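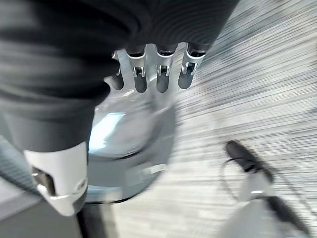

Home Modules Timetable Reading list Contact

We use cookies to remember your language and your login. Accept / Settings

Textiles for Beginners, Unit 4: Knitted fabrics and how they behave

Notes prepared by Mercy Mohamedi. Please read before the practical class and bring a ruler, a pin and a small magnifying glass.

4.1 Woven or knitted?

In the last unit we looked at woven cloth, where two sets of yarns cross each other at a right angle. A knitted fabric is made in another way. The yarn is bent into loops and each loop is pulled through the one before it. Because a loop can change its shape, the fabric can stretch even when the yarn itself does not stretch at all. This is the most important idea of the unit and I will ask you about it again in June.

A column of loops going up the fabric is called a wale. A row of loops going across is called a course. Students mix these words every year. It may help to think that you climb a wale and you walk along a course.

4.2 Weft knitting

In weft knitting one yarn runs across the fabric and makes a full course before it goes to the next. Hand knitting is weft knitting, and so are most jumpers, socks and T-shirts. If you cut the yarn in the middle, the loops above and below can open and you get a ladder.

Plain knit (also called jersey) has a smooth face with small V shapes and a back with half circles. It curls at the edges when it is cut – towards the back at the sides, and towards the face at the top and the bottom. Dressmakers complain about this, and they are right.

Rib has wales of face loops next to wales of back loops. A rib pulls itself together across the width, so we use it for cuffs, collars and the tops of socks. A 2 x 2 rib has two wales up and two wales down. It lies flat when you cut it.

Interlock is like two ribs locked together. It is thicker than jersey, it is the same on both sides, and it stretches less.

4.3 Warp knitting

Here there are many yarns, usually one for each needle, and they run along the length of the fabric. Each yarn makes a loop on one needle and then moves to a neighbour. The fabric does not ladder easily. You find it in swimwear, in linings and in net curtains. We will not make it by hand in this course, but there is a piece of Drarnen tricot in the sample box.

4.4 Weight

The weight of a fabric is given in grams per square metre, written g/m². Our three samples are:

Fuvari jersey, cotton: 200 g/m²
Cotel interlock, cotton and polyester: 295 g/m²
Carbone rib, wool: 361 g/m²

Weight alone does not tell you how warm a fabric is. A loose, hairy knit can hold a lot of air and be warmer than a heavy flat one. It also does not tell you the thickness, which we measure separately with the gauge in the lab.

4.5 Stretch and recovery

Stretch is how far the fabric goes. Recovery is how well it comes back. A fabric with good stretch and poor recovery gives you trousers with bags at the knees.

Exercise. Mark 10 cm across the width of your sample with two pencil dots. Hold it beside the ruler and pull gently until you feel it resist. Write down the length. Let it rest on the table for one minute and measure again. Then repeat along the length of the fabric. Wash your hands before you touch the wool, please.

When you write your results, say which direction you pulled. Last year I received many good tables where this was missing and I could not use them.

4.6 Words to learn

wale, course, face, back, ladder, rib, interlock, tricot, recovery

For the next class, find one knitted garment at home and decide whether it is jersey, rib or interlock. You do not need to bring it – a short note in your own words is enough.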